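Sunday, evening

Kitchen day. Started at two in the afternoon with the intention of finishing the counter and nothing else. The counter took until four, and most of that was the oven.

The oven first. I pulled it forward, emptied the crumb tray over the bin and washed the tray with the ordinary dish liquid. The crust at the back corners did not move. Made a paste of baking soda and water, spread it thin, left it for 45 minutes by the wall clock. It then came off with the plastic scraper and one pass of a damp cloth. The Brista spray under the sink would have been faster, but the smell stays for two bakes and Refilwe complains. Wiped the door glass inside and out.

The knobs I left on. Last time I pulled them the timer went back one notch off and I spent a week correcting for it in my head.

Thermometer test afterward, oven empty, dial at 180 C. It settled at 42 degrees under the setting, which explains the potatoes on Thursday. Noted on the inside of the cupboard door in pencil. Will repeat with the other thermometer before I trust it – Vusumuzi has one he uses for bread.

The white table next. Everything that was going to be kept out went on it so I could decide where it lives. The table has the small holes in the top where something was once screwed down, and crumbs collect in them. A toothpick clears them. Pravesh says to fill them with wax. I have wax, the Söderlund stick left over from the shelf, but the color is wrong and I would see it every morning.

Ketchup was down on its side again, on the lavender-gray plate. Leave it there for now. The bottle stores fine that way as long as the cap is shut, and a plate is easier to wash than a shelf.
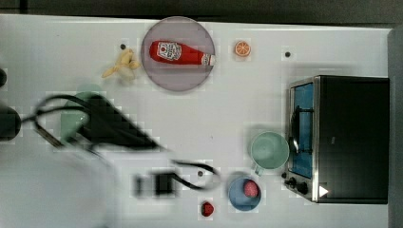
Still to do

1. Fruit. Needs one place. The banana is to be eaten or thrown out tonight, and the orange slice goes to the compost. Buy no more bananas until the freezer bag of old ones is used up.

2. Mug and bowl. Both belong on the lower shelf, left side. They stay by the oven only while I am using it.

3. Oven position. The manual asks for clearance at the back and both sides. On the counter I can give it the back and one side. On the table it gets all three but loses me the eating space. Measure again. Lesego offered her old trolley, the Clalto one with the locking wheels, and if the top shelf holds the weight that settles it. Ask her for the width.

4. Outlet. Kettle and oven should not share the strip. The meter reading was 1,085 this morning. Read it again next Sunday to see what a week of baking costs.

5. Cloths. Boil the gray ones. The blue one is finished.

Younes phoned at about six to ask for the baking tin back. It is clean and by the front door. He will collect it on his way to work.

Supper was toast, third slot from the bottom, four minutes. Even on both sides. Dial was set higher than marked to make up the difference. Floor not done.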